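Lanedden Well Log Collection – README

Hi, and thanks for downloading this. I'm Henok Tefera, and I put this collection together in the evenings after spending far too long squinting at scanned well logs from the Lanedden field. If you've ever tried to get a gamma ray curve off a faded paper strip, you know why I wanted to save the next person the trouble (you're welcome!).

What you get

There are 79 wells in the current release, each in its own folder named after the well. Inside every folder are 2 files: a CSV with the digitized curves and a short text file with the header info – operator, elevation, total depth, mud type, whatever I could read. Depths are in feet, measured from the kelly bushing. I left them that way and didn't convert to meters, so please check your units before you load anything next to newer data. I mixed them up myself once and ended up with a reservoir sitting on top of a mountain.

Missing values are written as -999. Blank cells mean the tool wasn't run at all.

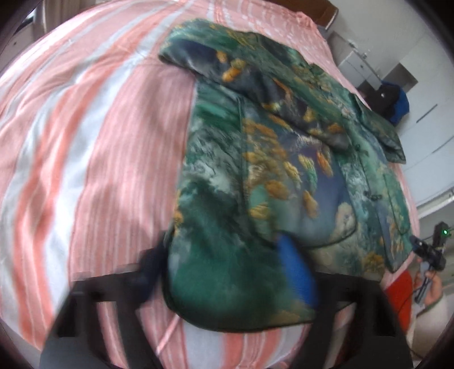

The Rerberg wells are the messy ones. They were logged with older tools, the scales change partway down the hole, and on a few strips the backup trace wraps around so many times that I had to guess which pass I was on. Anything I guessed at has a 1 in the column called "shaky". Drop those rows if you're doing volumetrics. Keep them if you only want to pick tops – they're fine for that.

Formation tops

Ratih Pangaribuan picked the tops, and she did it twice, a few months apart, to see how well she agreed with herself. Both sets are in tops.csv. Where her picks differ by more than 20 feet I kept both and added a note. Most of those are at the base of the Abera sand, where it grades into shale so slowly that I couldn't tell you where it stops either.

Making your own curves line up

I used a little tracing program called Floriditz for all of it. The settings file is in the tools folder. It expects scans at 100 percent scale, so if your copier shrank the page, fix that first or your depths will drift the deeper you go.

Known problems

Sonic curves in the northern wells have cycle skips I haven't cleaned up. Two wells share a surface location, and I still don't know if one is a sidetrack. Caliper is missing wherever the strip got torn.

Next release should be out in September, with the production tables added. If you spot a bad depth before then, send me the well name and the depth and I'll go back to the scan.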